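Blocos de formas: o que fica na prateleira depois do entusiasmo

Todos os anos, por esta altura, chegam os catálogos com os conjuntos de blocos geométricos e a mesma promessa: cilindros, prismas e estrelas que ensinam matemática antes de a criança saber falar direito. O da Hedel traz uma página inteira sobre "raciocínio espacial". Li-a duas vezes e continuo sem saber em que idade, durante quanto tempo e comparado com quê.

A Armelle Masson, que coordena a nossa ludoteca, defende a compra. Diz que as crianças pegam nos blocos sem ninguém lhes pedir, e nisso dou-lhe razão. Já me custa mais aceitar que um conjunto novo faça melhor figura do que a caixa que temos desde a mudança de sala, à qual faltam peças mas não falta procura.
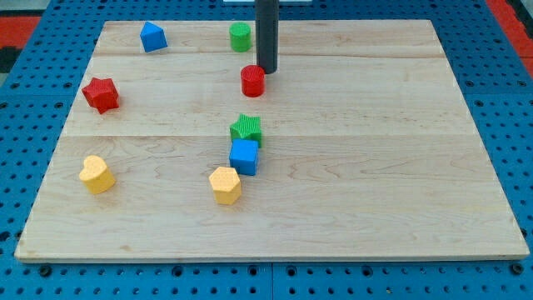 O que me parece valer o dinheiro é a superfície. Uma tábua de bordo, lisa e clara, muda a brincadeira mais do que outra dúzia de formas: um cilindro verde ou um vermelho fica de pé sem tombar, e a cor vê-se bem contra a madeira. No tapete, metade do tempo vai-se a endireitar o que caiu. A Sinéad Gallagher acha que cair faz parte. Talvez, mas quem tem três anos desiste depressa.

Quanto às estrelas, sou menos caridosa. São bonitas no catálogo e más de empilhar. O prisma triangular ao menos serve de telhado, e para uma criança um telhado resolve muita coisa.

O orçamento da Ballitz é de 200 euros por 17 conjuntos pequenos, com portes à parte. A minha proposta é encomendar 2, deixá-los na sala até maio e ver se alguém lhes pega passada a primeira semana. Se pegarem, compra-se o resto e eu calo-me.

Quem tiver tábuas de madeira em casa, sem farpas nem verniz a descascar, pode deixá-las na entrada da ludoteca com o nome escrito atrás.

Séverine Besnard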